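## 4장. 진단 동글 설치와 첫 연결

Lindmont 차량 진단 동글의 포장을 뜯고 여기까지 읽으셨다면 상위권 고객입니다. 대부분은 차에 꽂은 뒤 불이 안 들어와야 설명서를 찾습니다. 이 장에서는 동글을 차량의 OBD 단자에 꽂고 휴대전화의 Callano 앱과 연결하는 데까지 다룹니다. 오류 코드를 읽는 법은 5장에 있으며, 그쪽이 더 재미있지만 순서는 지켜 주십시오.

### 4.1 시작하기 전에

- 차를 평지에 세우고 변속 레버를 P에 둡니다. 수동변속기라면 중립에 놓고 주차 브레이크를 당깁니다.
- 시동을 끕니다. 라디오만 켜 둔 상태는 시동을 끈 것으로 치지 않습니다.
- 휴대전화의 블루투스를 켜고, 평소 차량 오디오에 자동으로 붙는다면 그 연결은 잠시 끊어 둡니다.
- 앱은 미리 설치합니다. 지하 3층 주차장에서 내려받기 시작하면 이 장을 여러 번 정독하게 됩니다.

> **주의:** 운전 중에는 동글을 꽂거나 빼지 마십시오. 단자는 대개 운전자의 무릎 근처에 있고, 페달도 그 근처에 있습니다. 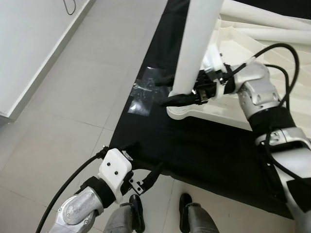
### 4.2 단자 찾기

1. 운전석 문을 열고 대시보드 아래쪽을 살핍니다. 단자는 사다리꼴이며 구멍이 두 줄로 나 있습니다.
2. 보이지 않으면 손전등을 켭니다. 스티어링 칼럼 아래, 퓨즈 박스 덮개 안쪽, 센터 콘솔 옆 순서로 확인합니다.
3. 그래도 없으면 차량 취급 설명서를 펼칩니다. 글러브 박스 맨 밑에서 비닐도 안 뜯긴 채 기다리고 있을 것입니다.
4. 덮개가 있으면 손톱이나 플라스틱 주걱으로 엽니다. 일자 드라이버를 쓰면 덮개는 열리고, 다시는 닫히지 않습니다.

> **참고:** 일부 전기차는 단자 모양이 같아도 통신 방식이 다릅니다. 상자 뒷면의 지원 차종을 확인하십시오. “비슷한 차종”은 지원 차종이 아닙니다.

### 4.3 동글 꽂기

1. 동글의 넓은 변과 단자의 넓은 변을 맞춥니다.
2. 끝까지 곧게 밀어 넣습니다. 뻑뻑하면 힘을 더 주기 전에 위아래를 다시 봅니다. 십중팔구 뒤집혀 있습니다.
3. 시동 버튼을 눌러 전원만 켭니다. 이때 브레이크 페달은 밟지 않습니다.
4. 동글의 표시등을 확인합니다.

| 표시등 | 뜻 | 할 일 |
|---|---|---|
| 녹색 점멸 | 연결 대기 | 4.4로 갑니다 |
| 녹색 점등 | 이미 연결됨 | 다른 가족의 휴대전화를 의심합니다 |
| 주황색 점멸 | 펌웨어 갱신 중 | 건드리지 않습니다 |
| 꺼짐 | 전원 없음 | 퓨즈를 점검합니다 |

다리가 자꾸 동글에 걸린다면 별매품인 Castden 연장 케이블을 쓸 수 있습니다. 케이블은 페달 쪽으로 늘어지지 않게 묶어 두십시오. 케이블 두 개를 이어 쓰는 방법을 묻는 분들이 계신데, 그런 방법은 없습니다.

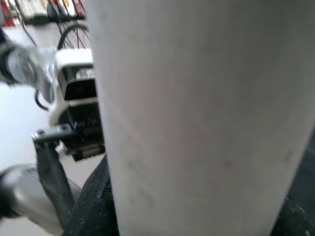

### 4.4 앱과 연결하기

1. 앱을 열고 **새 장치 추가**를 누릅니다.
2. 목록에서 동글을 고릅니다. 이름 뒤의 네 자리는 동글 옆면 일련번호의 끝자리와 같습니다. 옆 차의 동글을 고르면 옆 차를 진단하게 됩니다.
3. 차대번호를 확인합니다. 자동으로 뜨지 않으면 직접 입력하되, 영문자 O와 I는 쓰이지 않으니 숫자 0과 1로 넣습니다.
4. **연결**을 누르고 32초 동안 기다립니다. 진행 막대가 중간에 멈춘 듯 보여도 정상입니다. 막대는 원래 그렇게 생겨 먹었습니다.
5. “연결됨”이 뜨면 시동을 겁니다. 공회전 상태에서 회전수가 표시되면 설치가 끝난 것입니다.

> **경고:** 회전수 표시를 시험한다고 주차장에서 엔진을 4000rpm까지 올릴 필요는 없습니다. 공회전 숫자도 똑같이 정확하고, 이웃과의 관계에도 이롭습니다.

### 4.5 연결이 안 될 때

- 동글을 뽑고 5초 뒤에 다시 꽂습니다. 성의 없는 조언처럼 들리겠지만 가장 먼저 해 볼 일입니다.
- 휴대전화 설정에서 앱의 위치 권한과 근처 기기 권한을 확인합니다.
- 다른 휴대전화가 연결되어 있으면 그쪽 앱에서 먼저 해제합니다. 동글은 한 번에 한 대하고만 이야기합니다.
- 표시등이 계속 꺼져 있으면 시거 잭에도 전원이 들어오는지 봅니다. 두 곳이 퓨즈를 함께 쓰는 차가 많습니다.
- 동글의 초기화 구멍을 핀으로 2초간 누릅니다. 저장된 주행 기록은 지워지므로 필요한 기록은 먼저 앱에서 내보내십시오.

### 4.6 장기간 주차할 때

동글은 시동이 꺼진 뒤에도 전기를 조금씩 씁니다. 차를 2주 넘게 세워 둘 예정이면 뽑아서 보관하십시오. 한여름 대시보드 위는 보관 장소가 아닙니다. 뽑은 뒤에는 단자 덮개를 닫고, 다시 쓸 때는 4.3의 1번부터 진행합니다. 앱에서 장치를 삭제하지 않았다면 4.4는 건너뛰어도 됩니다.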